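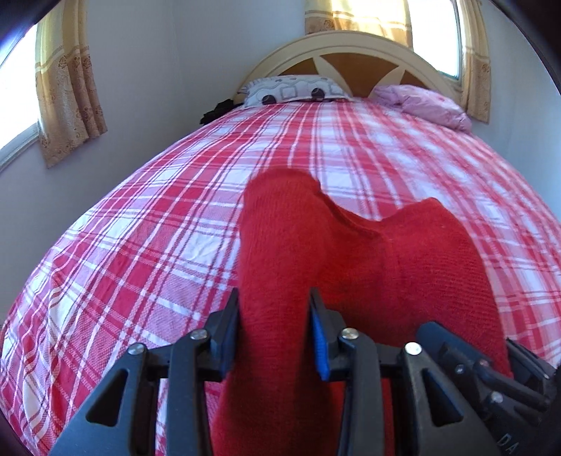 Notebook 7, p. 80

September, open day at Nimen, Fotville. Written in the evening from my loose notes, so the order is perhaps not perfect.

We arrived at 2 in the afternoon, after the group from Haddad, who had taken the morning tour. The program promised three stations but the one with the drawer was closed. I was most interested in the cloth station anyway. It was upstairs in a furnished bedroom with a real bed and real curtains, and I must say this is a better choice than our gray table at Sisby. On our table every cloth looks easy to find. Over a red and white plaid cover, a red cloth is a much less comfortable problem, and I would like to know how our edge finder behaves with it. My guess is badly.

The demonstrator worked with hand-held grippers, one for each hand. The talk was given at the same time by a colleague who stood at the door. I wrote down the following points from it.

They record short episodes and they throw away many. An episode where the operator hesitates for a long time is not deleted but goes to a separate folder. I asked what they use this folder for and the answer was "for later", which is also the name of several folders on our own disk.

The operators practice before anything is kept. New operators pull too strongly in the beginning. They hold the cloth like they want to dry it on a line, and then all the natural bending disappears from the data.

The bedspread is changed between sessions, also the pillows. They did not tell us how many sets they have. 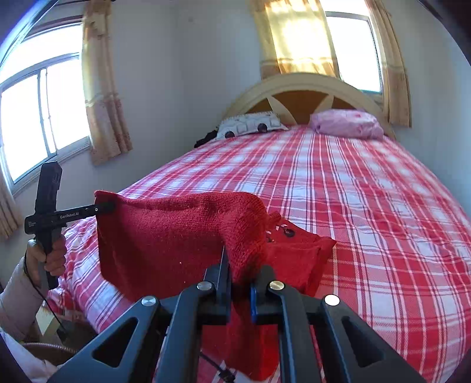 My own question for this visit was the corner grasp, where we have been stuck all summer. Our gripper comes to the corner from above and closes on two layers, and afterwards the cloth opens only by half. I looked at how the corner is taken by hand and tried to copy the wrist angle in a drawing (next page, not a good drawing). With the towel between the two grippers, the left one has only the upper corner in the tip, and the middle is allowed to sag and make a fold between the right jaws. We always command the arms apart until the top edge is straight. I think now we should permit the sag and let the controller be satisfied with less tension. The other red cloth lying folded on the bed, with the small white tag, gave me one more idea — the tag could be a landmark for orientation, if we stop cutting the tags off from our towels.

After the station there was coffee and a discussion, 18 persons in a room too small for it. Haddad asked about hospital laundry, and the reply was polite but without details. Somebody asked about gloves for the operators. I did not hear the reply.

Things to do at Sisby:

Buy a patterned bedspread, plaid if possible, and towels of similar color. Keep the tags.

Run the edge finder on it before we change any parameter, so we have the honest first number.

Lower the tension limit in the stretch step. Start with small steps, I do not trust the left wrist since the repair.

Look at the finger pads. The blue pads inside their jaws have a textured surface, at least on the one I could see well. Ours are smooth and became shiny. I forgot to ask for the material — write to Nimen.

Make our own folder for the hesitating episodes, with a better name.

The train back was late and I left my umbrella at the coat rack in Fotville. I will mention it in the same letter.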